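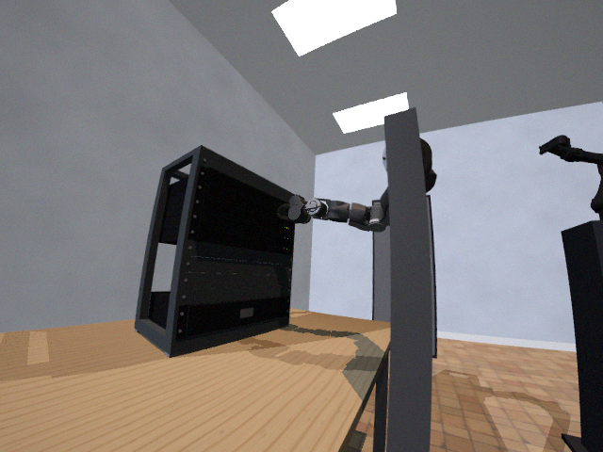

Ticket 244: Service charge portal won't show my ground rent payment
Status: Open, waiting on managing agent
Raised by: Divya Ramasamy, leaseholder, Varndale Court

Hi team, me again! I paid my ground rent through the Culus portal on 20 Nov 2025 and my bank says the money went out fine, but the portal still shows $300 owing and has now stuck a late fee on top. I've tried logging out and back in, a different browser, and my husband's phone (same thing on all of them). The receipt page just says "no documents found."

I'm a bit twitchy about this one, as we're partway through extending the lease and the buyer's attorney — sorry, the landlord's attorney, I've been reading too many of these letters — wants a clean statement before anything gets signed.

Reply from Shirin Arabzadeh, portal support
Hi Divya, thanks for the detail, that saves me a lot of back and forth. Could you tell me which reference you typed in when you paid? I can see two accounts under your name, one ending 149 and one ending 7.

Reply from Divya
Ooh, two? I only knew about the one! I used the number on the demand letter, so that'd be the 149 one. The other might be the parking space, which got its own lease when the building changed hands.
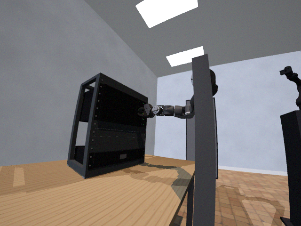
Anyway, I dug out the old letters last night and the parking space does have its own ground rent, a tiny one, and I've been paying it by check all this time without ever thinking of it as an account.

Reply from Shirin
Okay, found it. Your payment went to the parking account, so that one is in credit and the apartment looks unpaid. I've asked Xolani Zwane at the managing agent to move it across. It can take up to 7 working days on their side. I've put the late fee on hold in the meantime.

Reply from Divya
You star, thank you! Could the statement for the attorney come as a PDF with both accounts on it? Her name is Şengül Tokgöz and she'd like it sent straight to her. I'll email over my written okay for that tonight.

Reply from Shirin
Yes, both on one PDF is fine. I'll send it once the balance is right and leave this ticket open until then.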